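How to Hang a Fabric Backdrop Behind a Table

Updated August 6, 2021

I sell ceramic cups and small bowls on the internet, and for the first two years I photographed them in front of my kitchen wall. The wall has a light switch and a crack, and I was erasing both of them on the computer every time. Then I bought a piece of cloth. I wish to explain how I hang it now, after several bad attempts with tape.

What you need

Fabric, 270 cm wide if your table is a normal dining table
A curtain rod or a straight wooden pole, a little longer than the fabric is wide
Two light stands, or two hooks in the ceiling
8 spring clamps
An iron or a steamer
Two small bags of sand or rice

Choosing the fabric

Take a matte cotton or a thick polyester. Satin is beautiful in the shop but it gives white spots under a lamp. Before buying, hold the cloth up against the window of the shop. If you can see the shape of your hand through it, then it is too thin, and you will have to hang it double. My own is from the Nadex market stall and it was sold as tablecloth fabric, which I think is the same thing with a lower price.

About the color: gray is the easiest for beginners. Green or blue can be removed later by software, but some of this color falls on white objects, and it is difficult to clean from the edge of a glazed cup. I keep a green one only for the short videos.

Preparing the cloth

Wash it once before you do anything else. Cotton becomes shorter, and if you sew first the tunnel for the rod will pull crooked. Iron it while it is still slightly damp, from the back side. Afterwards do not fold it. Roll it on a cardboard tube and keep it standing in a corner.

For the tunnel, fold the top edge down by the width of your hand and sew one straight line. If you do not have a machine, iron-on hem tape holds well enough for a light fabric. For a heavy one I do not trust it, mine opened in the middle of the night and made a terrible noise.

Hanging it

1. Put the stands in position before you open them to full height. Place one sand bag on the leg of each stand.

2. Slide the cloth onto the rod while the rod is lying on the floor.

3. Lift one end, then the other. It is better with two people, but alone is possible if the stands are low. Raise each side a little at a time.

4. Pull the table forward. There should be 55 cm between the back of the table and the cloth, or more if the room permits. When the table is too near, every object throws a shadow on the fabric.

5. Clamp the sides. Four clamps go to the left and four to the right, attached to the stands. Begin from the top and pull gently to the outside.

6. Let the cloth hang for one night. Many small wrinkles disappear by themselves, and the remaining ones you can treat with the steamer.

Flat or with folds?

For a catalog page I pull it completely flat. For a video, or when the background will be out of focus, soft folds are also fine and you can leave out the side clamps. With a dark table in front, the line between table and cloth stays clear — I like this look, but some people prefer the fabric to continue over the tabletop in one piece.
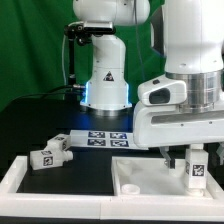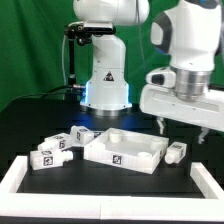
Green fabric backdrop with a black tabletop. Photos: Tania Mondal

Common problems

The middle of the rod hangs down. The rod is too thin for the weight. Exchange it for a thicker one, or put a third support in the center.

One side looks darker. Usually the lamp is standing too close to the other side. Move it back before you buy a second lamp.

The cloth moves. Close the window, and sew a chain for curtains into the bottom edge. A row of clothespins will do until you have the chain.

The clamps leave marks. Put a small piece of felt between the clamp and the fabric.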